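Remote Robot Operator, Computer Disassembly (part-time)
Etach, Trurkitz site
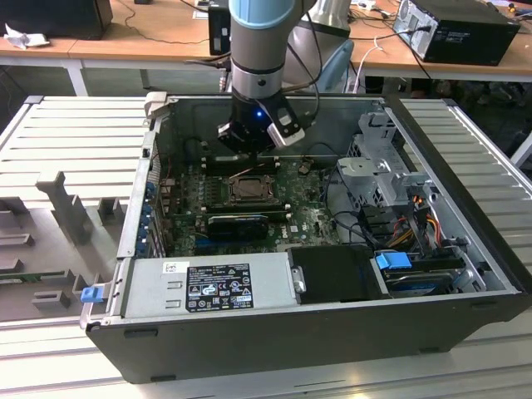
The gripper over the motherboard of an opened Dell workstation.

Etach is hiring operators to show a robot arm how to take apart desktop computers. You work the arm by remote control and take out memory, cards, drives and power supplies. Each run is recorded and used to train the arm. We have 2,858 runs so far and need many more, on different models.

What you will do
Drive the arm with a hand controller, 50 runs per shift
Put parts back and reset the computer between runs
Mark runs that went wrong and write one line on why
Report loose cables or damaged fixtures to the shift lead

What we ask for
Steady hands and patience with repeated work
You have opened a desktop computer before and know the main parts
Able to sit or stand at a bench for four hours
No robot experience or degree needed. Training takes two weeks and is paid.

Hours and contract
Morning shift starts at 8:00, afternoon shift at 1:00. The contract runs from November until 400 runs are done for each model on the list, with a possible move to the Gendier project after that.

To apply, send a short letter and your available hours to Ute Görtz, Operator Team, Etach. Please put "Disassembly operator" in the subject line. Applicants we invite will do a 30-minute trial on the arm.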